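Search this site
Enter search terms
Go

Reading and Note-Taking, Handout 5
Taking Notes by Hand: Methods and Review

Read this before the second workshop. Bring the notes you took during any one lecture this term. They don't need to be good notes.

1. What notes are for

Notes do two jobs. The first is storage: they keep a record of things you would otherwise forget. The second is processing. When you decide what to write down and how to word it, you are already working on the material. Students who type every word a lecturer says often end up with a full record and very little memory of the class.

Most of the problems we see at the Ornholm study center come from treating notes as storage only. The pages are long, they follow the order of the lecture, and they are never opened again until the week before the exam.

2. Before the lecture

Look at the assigned reading for five minutes, even if you have not finished it. Write down the headings and any terms you don't know. Leave space next to each term. If the lecturer explains it, you have a place to put the explanation. If not, you have a question to ask.

Date the page and put the course name at the top. Number your pages.

3. Three layouts

Outline. Main points go at the left margin, supporting points are indented below. It works well for lecturers who follow a clear structure, such as Dr. Lai's history survey. It works badly when the speaker jumps around, because you keep running out of room under the heading you need.

Two-column. Draw a line down the page about a third of the way in. Take notes in the wide column. After class, use the narrow one for questions and key words. To review, cover the wide column and answer from the narrow one. We will practice this layout in the workshop, using the Prandeck reading on river trade.

Map. Start with the topic in the middle of the page and branch outward. Maps are good for planning essays and for subjects where the connections matter more than the order. They are slow to draw neatly, so don't try. Redraw the map later if you want a clean copy.

You can mix these. Many people take an outline in class and turn one difficult part of it into a map at home.

4. Abbreviations

Make a short list of your own and stick with it. Common ones are w/ for with, b/c for because, and an arrow for "leads to." For names and terms that come up all the time in one course, use the initials after writing the full form once on that page. Don't shorten a word you met for the first time that day.

5. Review

The first review should come within a day. Fill in missing words, fix anything you can't read, and write two or three sentences at the bottom of the page saying what the lecture was about. If you can't write those sentences, go back to the reading.

The second review comes at the end of the week. Close the notebook and write out everything you remember on a blank surface. Scrap paper is fine, and so is a whiteboard if you have one. Then open the notebook and check what you left out.

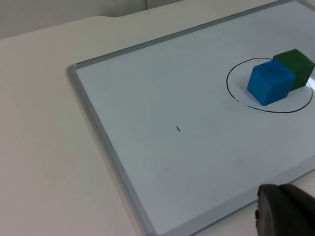

The gaps are what you study next. Don't recopy the parts you already know. Recopying feels productive because it fills time, but you can do it without thinking about a single sentence.

For the third review, before the exam, work only from the narrow column or from your list of gaps. Explain each point out loud, to another person if possible. Study groups of up to six are about right for this. In larger groups some people stop talking.

6. Exercise for the workshop

Choose one page of your notes. Rewrite it in a layout you did not use the first time, in no more than 19 lines. Mark anything you had to look up. Be ready to say what you dropped and why.

Questions about the exercise go to Thanakorn Limsakul during office hours.

Comments

putu_m: Does the 19 lines include the heading?

T. Limsakul: No, the heading is extra.

renwick88: I used the two-column layout for biology all through November and it was fine until we got to diagrams. I now put drawings on the facing page.

marisol: Is it ok to bring notes from a lab instead of a lecture?

T. Limsakul: Yes, as long as there is a full page.

Contact the study center | Copyright Ornholm Study Center | Back to top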